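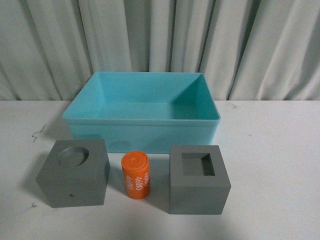
Figure 1. Turquoise bin, two grey blocks and a small orange cylinder on the white table.

Opening Lục: a plan for a small noodle restaurant in Lundness
Liên Châu and Poppy Parsons

We both love eating out, so planning a restaurant from scratch was a dream project! Lục would serve Vietnamese noodle soups in an old bakery on Bodine Street, with 59 seats and a short menu of 8 dishes.

Yến Từ, who runs a café in Drondmont, went through our menu with us and cut 4 starters (she was right, the kitchen is tiny). We then cooked the beef broth on 2 evenings and loved the second batch, with more star anise and less sugar.

Our opening month is December, when the street market brings in hungry people. Next we want to price the lunch menu and redraw the bar.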